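Ticket 2621 – Bekon league statistics archive
Status: Pending
Opened: 14/07/2018

Issue: Career page for a Tveit relief pitcher lists 3 appearances. Printed box scores support 2.

Log: The Zindby road game was entered twice, once under the makeup date. The duplicate was removed and the pitching totals were rebuilt.
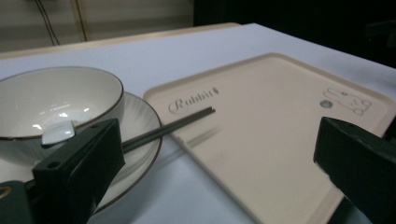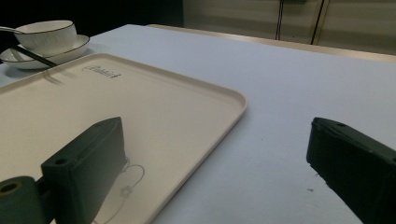

A cream or pale beige tray on the table in both.

The Lokby totals remain unchanged. Nearly 50 makeup games are still to be checked – completion is expected in November.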